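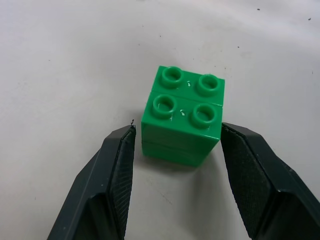

Issue 63 – page 2

CALL FOR PARTICIPANTS
Sisine Summer Weeks for Families, June

The association Sisine is looking for people who want to join our summer weeks, either as a family or as a play helper. We are a small neighborhood association and we work in the old school building on the hill above Zotora. During the year we run an afternoon club, a toy library and a repair table. In June, when the schools close, we open the whole house for families who stay in town and do not travel.

Please read the text until the end before you write to us. Many questions that we receive by e-mail are already answered here.

What happens in the summer weeks

The house is open from Monday to Friday, from 10 in the morning until the late afternoon. Children can build, paint, cook, read or do nothing at all. We have two big rooms inside and a garden with old trees, where it stays cool also on hot days. In the building room there are toy bricks, boards, cardboard and cloth. What the children build may stay standing until Friday, and then it is taken apart together, so that the next group finds everything in its place.

We do not have a fixed program for each hour. There is a common lunch, a quiet time after lunch, and one walk to the river in each week. The walk is shorter for the little ones. If the weather is bad, the walk is moved to another day, and we write this on the board beside the front door.

Who can take part as a family

Families with children from four to eleven years can register. One adult from the family must be in the house during at least one day of the week. This can be a parent, a grandparent, an aunt or any other adult whom the child knows well. On the other days the child can stay with us without company, if he or she feels fine with it.

You do not need to live in Zotora. Last year families came also from Nam and from the villages along the valley, and the bus from Nam stops at the foot of the hill. It is a steep path from the stop to our door. If you come with a stroller, please take the road and not the stairs.

The fee for one week is 63 for each child, with lunch. Brothers and sisters pay half. If the fee is a problem for your family, write one sentence about it in the form. We will not ask you for papers and we will not talk about it with other people.

Who can take part as a play helper

We need play helpers for each week. You should be at least 17 years old and you should be able to stay for a full week, as the children get used to a face and then they ask for this person every morning. Experience with children is good to have, but also a person who has never done this work is welcome.

The work of a play helper is:

Being present in one of the rooms or in the garden, and playing along when the children ask for it.
Setting the tables for lunch and washing up with the group.
Sorting the materials at the end of the day.
Going with us on the river walk.
Writing a few lines in the day book.

It is more important for us that you can listen and be patient than that you have many ideas. Some helpers come with a full bag of games and are a little disappointed when the children prefer to dig a hole for three days. We liked the hole very much, by the way – it is still in the garden.

You will receive lunch, the bus ticket and a small payment of 187 for the week. There is also a training evening before the start, which all helpers must attend, also those who were with us before. On this evening we speak about first aid, allergies, the rules for picking up the children, and what to do when two children want the same thing at the same time.

Languages

In the house we speak mostly English, but you will hear many other languages at the table. You do not need to speak perfectly. If you can read this text without big trouble, your English is enough. If you speak a second language, please write it in the form. For some children it is a great help in the first days when one person in the room understands them.

Materials we are looking for

Our toy library, which we call Viva, also collects things for the summer weeks. We are happy about toy bricks of any color, also if the set is not complete, wooden trains, cloth in large pieces, and garden tools in a small size. Please wash the bricks before you bring them. We cannot take soft toys, electric toys or puzzles with missing pieces, as we have no more shelves for them.

How to register

Fill in the paper form that you find at our front desk, or ask us by e-mail to send it to you. On the form, please mark:

The week you prefer, and a second choice.
If you come as a family or as a play helper.
Allergies and medicine.
A phone number where we can reach you during the day.

The form must be with us by 15th May. Places are not given by the order of arrival. We put the groups together so that there are children of different ages in each week, and then we write to everybody, also to those for whom we have no place this time. If you register together with friends, write their names on the form – we try to keep you in the same week, but we cannot promise it.

Open door

If you want to see the house first, come on any Thursday afternoon during the hours of the toy library. Coffee is on the table in the corridor, and the children can go straight to the garden. Please leave bicycles at the lower gate.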